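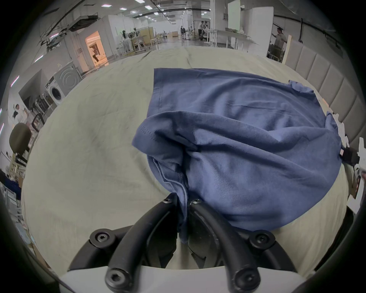 Eyelid surgery is usually a same-day procedure, so most of the recovery takes place at home. The clinic will give you a sheet with the medical instructions, and that sheet comes before anything written here. These tips cover the household side: the bed, the kitchen, the laundry and the bathroom.

## Bedroom

Most surgeons want your head raised at night. Two firm pillows work better than a stack of soft ones, which slide apart by morning. A foam wedge is steadier still. Try sleeping on the setup before the operation, as it takes some getting used to.

Put dark pillowcases on. Eye ointment leaves greasy marks that show badly on white cotton. If a mark does get on the fabric, rub in a drop of dish soap, leave it for a while and then wash as normal.

Keep these within reach of the bed:

- tissues
- a water bottle with a straw
- your ointment and drops, in a small tray
- a lamp with a low-watt bulb

## Clothes

Anything that goes over the head is a nuisance with swollen eyes. Set out button-front shirts or a zip sweatshirt, and put the T-shirts away for the first days. Slip-on shoes save you from bending down, which you will probably be told to avoid.

## Cold compresses

Gel packs straight from the freezer are too hard and too cold for this. Clean washcloths work well. Wet them, wring them out, fold them in 4 and chill them in the fridge in a lidded box. Keep a second box for the used ones and wash those hot, without fabric softener.

Don't put ice directly on the skin. Ask the clinic how long each session should last – the advice varies.

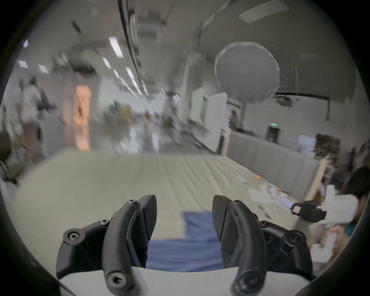
*Photo: Nahuel Saavedra*

## Kitchen

Cook ahead and freeze single portions. Soup, rice dishes and pasta bakes all reheat well. Write the labels in thick marker, as your vision may be blurry from the ointment. Go easy on salty food, including canned soup.

Move the pans and plates you use every day to counter height. Steam from a boiling pot is uncomfortable on the face, so use the microwave where you can and open lids away from you.

## Bathroom

Wash your hair the evening before. Afterward, wait until you have been told you can shower, and keep the water lukewarm. A handheld shower head makes it much easier to keep your face dry.

Put eye makeup in a drawer and throw out any old mascara. Use a new tube when you are cleared to wear it again.

## Pets and chores

Leave vacuuming, laundry baskets and bags of pet food to someone else until you are allowed to lift. Keep cats and dogs off the bed, and wash your hands before touching the ointment tube.

*Page last checked 25/02/2025.*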